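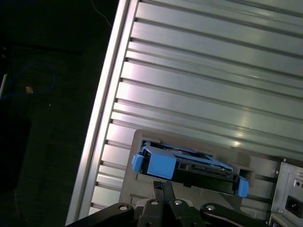

Tips for building a drive-swapping arm on a workshop bench

These are the notes from the Flirkwood bench, cleaned up so other people can use them. The job is a small arm that pushes a hard drive caddy into a computer enclosure and pulls it out again. Most of what follows applies to any bench build where a gripper has to slide one part into another. It's in the order we wish we had done things, and you can skip to whatever you need.

Start with the slot, not the arm

Do the job by hand first. Put the caddy in and take it out 30 times with your own fingers and pay attention to where it rubs, where it sticks and how far it travels before the latch matters. Write that down on paper and tape it to the bench. Sarmīte did this over one evening and her sheet saved us more trouble than any of the software did.

If the slot is stiff for a person it will be worse for a machine. Clean the rails with a dry brush. Don't oil them. Oil picks up dust and the dust ends up on the connector.

Use a scrap drive, or an empty caddy with a weight in it. Never practice on a drive with anything on it you want to keep. Leave the enclosure unplugged from the wall for the whole of the mechanical work. Unplug the cord at the enclosure end as well and hang it on a hook where you can see it.

Fixing the enclosure down

An enclosure that creeps is the most common reason a good position goes bad. Ours moved a hair with each push, and after a dozen pushes the caddy was hitting the faceplate.

Screw two wooden stops to the bench, one behind the enclosure and one along a side, so it always goes back to the same corner. Put a strip of rubber shelf liner underneath. Use a strap over the top if you have one, but keep it snug and no more. Thin metal panels bow when you crank a ratchet strap down, and a bowed panel pinches the bay.

Draw a pencil line on the bench along two edges. At the start of each session, check the line before you switch anything on.

Bolting the arm

Clamps are fine for the first day. After that, drill the bench and bolt the arm through it with wide washers on the underside. We used a plywood bench top that flexed when the arm reached out, and ended up adding a crosspiece of 2x4 directly under the base. If you can push the wrist sideways with a finger and see the bench top move, fix the bench before you touch any settings.

Check every bolt on the gripper after the first hour of running, then again after the first day. New builds settle. A dab of removable thread locker on the finger bolts is enough. Don't use the permanent kind, you will be taking those fingers off again.

Keep one hex key of the right size on a string tied to the bench leg. Ours had been borrowed for bikes twice before we did this.

Finger tips

Bare metal or hard plastic fingers slip on a smooth caddy. Things we tried, from worst to best:

Electrical tape. Slides off in a few minutes and leaves glue behind.

Foam weather strip. Grips all right but squashes, so the caddy droops at the front and misses the slot.

Bicycle inner tube, cut into patches and fixed with contact cement. Cheap and good. Rough up both surfaces first and leave the cement overnight.

Thin silicone sheet. Best of the lot, though most glues won't hold it. Use silicone adhesive and clamp it between two scraps of wood.

Whatever you use, make both sides the same thickness. A fat pad on one side pushes the caddy off center every time the fingers close. Wipe the pads with a damp cloth at the start of a session and replace them when they go shiny.

The wrist camera

Mount the camera so it can see the finger tips and the slot together. If it only sees one of them you'll spend your life guessing at the other. Ours is small and sits close to the wrist, with the cable tied at two points so the plug takes no strain. Leave a loop of slack big enough for the wrist to turn all the way in both directions, and turn it by hand with the power off to prove it.

Lock the focus with a drop of nail polish on the lens ring once you're happy with it.

Write the date on a bit of tape when you mount or move the camera. If a program that worked last week stops working, you'll want to know whether the camera has been shifted.

Glare off bare aluminum

Ribbed aluminum is a nuisance under shop lights. Each rib picks up its own bright line, and the lines move as the arm moves. Software that looks for edges will find plenty that aren't there.

Turn off the light directly overhead and use one from the side. A cheap desk lamp with baking parchment clipped over the shade works well, as long as it has an LED bulb. Never put paper near a hot bulb.

Turn off the camera's automatic exposure. Otherwise the picture goes dark every time a reflection swings past, and it does it right when the caddy is reaching the slot.

If you own the enclosure and don't care about its looks, put matte masking tape over the ribs nearest the bay. Peel it off within a week or two or the glue gets stubborn.

Colored plastic helps a lot. Blue parts on a caddy stand out well against gray and black, and looking for the blue was far more reliable for us than looking for the outline of the slot. If your caddy is all black, stick a small square of bright tape on the front.

Cables

Loose cable beside a moving arm will get caught sooner or later. Coil the spare length, tie it with a hook-and-loop strap and keep it behind the enclosure or under the bench. Zip ties are all right for anything that won't be changed, but trim the tails flush. A cut zip tie will open up a knuckle.

Keep the motor power cable away from the camera cable. We had a picture that froze every time the shoulder motor started, and moving the two cables a hand's width apart cured it.

Label both ends of everything. Masking tape and a marker will do.

Pushing the caddy in

Go in three moves. Bring the caddy to a point straight out from the slot and stop. Move in slowly until the front of the caddy is just inside and stop again. Then push the rest of the way.

The stop in the middle is the useful one. If the caddy is crooked, that's where it shows, and the arm can back out without bending anything. We hold there for 200 milliseconds and read the motor load. A high reading means it's touching something it shouldn't.

Set the load limit low to begin with. It will stop too often and annoy you. Raise it a little at a time until good pushes get through and bad ones still stop. If you start with it high, you find the right number by breaking a caddy. We own two broken caddies.

Don't try to close the latch with the same grip you used for pushing. Let go, back off, close the fingers and come in again with the tips together. It's slower and it works much more often.

Let the last bit of travel have some give. A stiff arm forcing a connector home is hard on the pins. Alistair put a thin rubber washer behind each finger and that was enough for ours.

Pulling it out

Open the latch fully before you pull. Check with the camera that it has moved and don't trust the motor position alone, the finger can slide off the tab and report a perfect move.

Pull straight. Most arms swing in a slight arc unless you tell them to move in a line, and the caddy jams about halfway. If yours jams, look at the path before you look at the grip.

Have a folded towel on the bench under the slot. Things get dropped.

Safety around the bench

Put the stop button where your weaker hand rests. The other one will be holding a screwdriver.

Sleeves rolled, long hair tied back, no lanyards. Small arms don't look like much, but the fingers will pinch hard enough to bruise.

Don't open the power supply for any reason. It can hold a charge after it's unplugged and nothing in this job needs you inside it.

One person runs the arm and that same person says when it's live. At Flirkwood we say "live" and "off" out loud, and it takes a day to stop feeling silly.

Keeping a log

Use a paper notebook. Each run gets a line with what was changed, whether the caddy seated, and anything odd. Change one thing at a time. This is the rule everyone breaks, us included, and the page for 1st April has four changes and no good runs on it, so we learned nothing from a whole afternoon.

After 500 cycles, retire the caddy to the scrap box even if it still looks fine. The plastic latch wears and you'll end up tuning the arm to suit a worn part.

Parts we'd buy again

Silicone sheet, the thinnest the store has. Hook-and-loop cable straps in the big pack. A 24 volt supply with a proper switch on the front. A second identical caddy, so that you can test whether a fault belongs to the arm or the caddy. Rubber shelf liner. A headlamp for looking into the bay.

Parts we wouldn't: the suction cup kit, the magnetic base, and any screw assortment where the lid doesn't seal between compartments.

If you're near Brarnville and want to try the finger pads before cutting your own, there's a bag of spares in the drawer under the drill press. Please put back what you don't use.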